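Noelia Zabala – project report, second half of term

# When the gripper stopped listening

My project was meant to be about tidying. I wanted Tuto, our simulated two-armed robot, to pick flat things up off a dark surface and put them somewhere sensible. What I ended up writing about is a fault, and I'm glad, as it taught me far more than the tidying did!

I ran everything in Elum, the simulator we use on the course, with the Condori room loaded. It's a lovely daft room, with terracotta walls, a carved wooden door and a red car parked in it, and I picked it for the clutter. 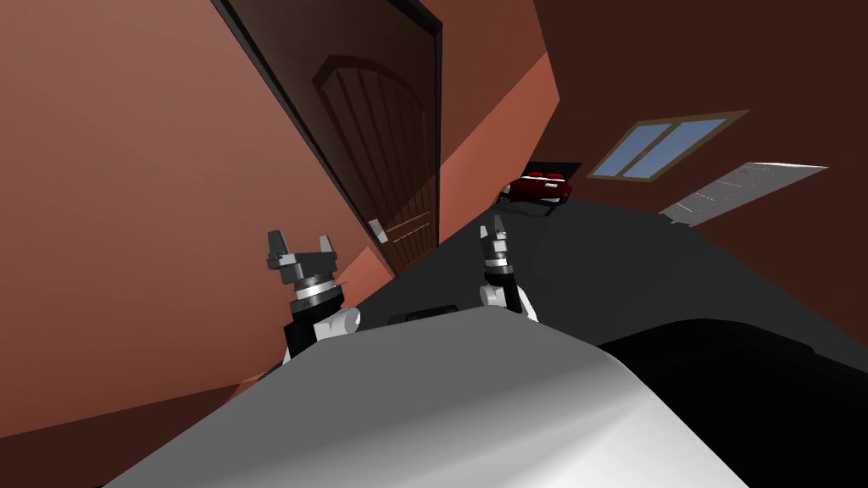
*Reading time: 2 minutes*

## What went wrong

On the first Thursday of testing, the stop command failed. I pressed stop while the right arm was on its way down, and it carried on to the end of its move before it halted. The left arm had stopped straight away. I tried it again and both arms stopped. Then it failed on the next go, so I dropped the tidying for the day and started logging.

Nothing can get hurt in a simulator, of course, but the same control code is meant to go on to a real arm next year. My supervisor wanted the fault understood before I did anything else.

## Finding it

My first guess was the physics. Thin objects are a pain in Elum – the fingers can sink into them or flick them away – and I thought the contact sums might be slowing everything down. I spent ages on this. I made the objects thicker, then took them out of the task altogether, and the late stops still turned up.

The second guess came from reading the log properly (I should have done that first). Each arm has its own queue of small moves. The stop command was going into the same queue as the moves, at the back, so if the queue was nearly empty the arm stopped at once and if it was full the arm worked through up to 60 moves before it noticed. The right arm usually had the fuller queue, as my planner gave it the longer paths.

I was so pleased when I saw this that I ran down the corridor to tell someone. 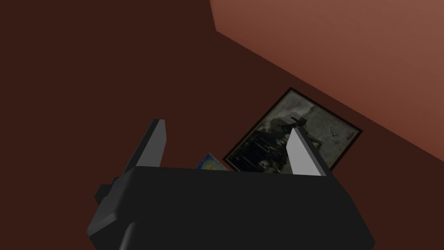 The fix has two parts. Stop now has its own channel, which each arm checks before every single move, and a stop also empties the queue, so that nothing old gets carried out when the arm starts up again. I borrowed the idea for the second part from the notes for Flovadis, an older project in our department that had trouble with arms waking up and finishing yesterday's job.

## Testing the fix

I wrote a script that sends a stop at a random point in a move, to either arm or both. The late stop hasn't come back in any of those runs. I also filled the queues on purpose to make things as bad as I could, and the arms still halted before the next move.

There is one thing I haven't solved. If the stop arrives while the fingers are closing, they stay half closed, and I don't know yet whether a real gripper should hold on or let go. I lean towards holding on – a dropped object could be worse – but it depends on what's being held.

## Still to do

- Ask for a decision on hold or let go
- Put the log reader into the shared folder, with a short guide
- Go back to the tidying task, starting with the flat objects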